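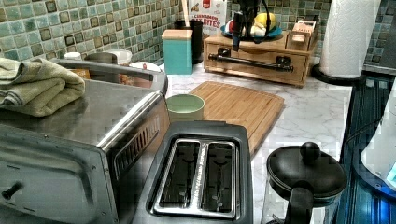 Seit November räumt bei uns in der Testküche von Aravena ein Greifarm mit auf, und ich gebe zu: Ich war skeptisch! Meine Kollegin Nomvula Ntuli richtet ihn morgens ein, danach läuft er bis zu 200 Durchgänge am Tag — früher haben wir das Umräumen zu zweit gemacht (und abends den Rücken gespürt).

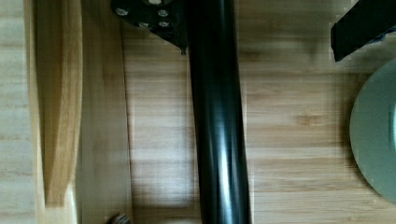
Schwarze Halterung mit vier Schrauben, dahinter helles Holz.

Weggefallen ist bei uns keine Stelle, aber die Arbeit sieht anders aus. Ich schreibe jetzt viel mehr Protokolle, Murray Fortin ist vom Tresen an den Bildschirm gewechselt und vermisst das Plaudern ein bisschen. 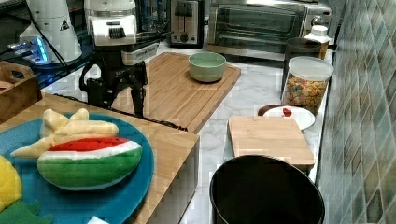
Für die Spätschicht ab 14 Uhr suchen wir übrigens noch jemanden, am liebsten mit Küchenerfahrung. Meldet euch bei Nomvula!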